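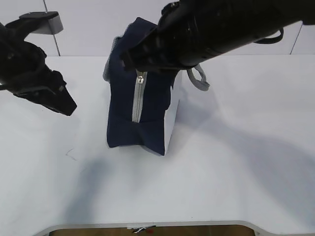 2 min read

Guides > Packing > Pouches > Set-up

Part 2: Closing up the pouch

OK, you've got your chargers and cables sorted into piles (see Part 1), so let's fill this thing! Mine is the navy one with the light gray zipper, and I do it standing up on one end.

1. Stand the pouch on its end on a table, zipper facing you and the little silver pull at the top.

2. Run the pull down as far as it goes. Hold the top with your other hand or the whole pouch folds over – soft fabric, what can you do.

3. Heavy stuff first. My Filtik power brick goes right at the bottom, then up to four cables, coiled.

4. Flat things go in last, against the side.

5. Pinch the fabric at the top and draw the zipper up slowly.

Note: wrinkles near the base are fine. I've never gotten mine out.

Caution: don't tug on the gray loop while you're zipping. Carry with it, sure, but let go first!

Comments (3)

Valter Tangen: Does step 3 work with two bricks?

Pongsak Nilsuwan: Tried it, pretty tight. I left one home.

Valter Tangen: Thanks, one it is.

Filed under: Bags & Pouches, Travel Prep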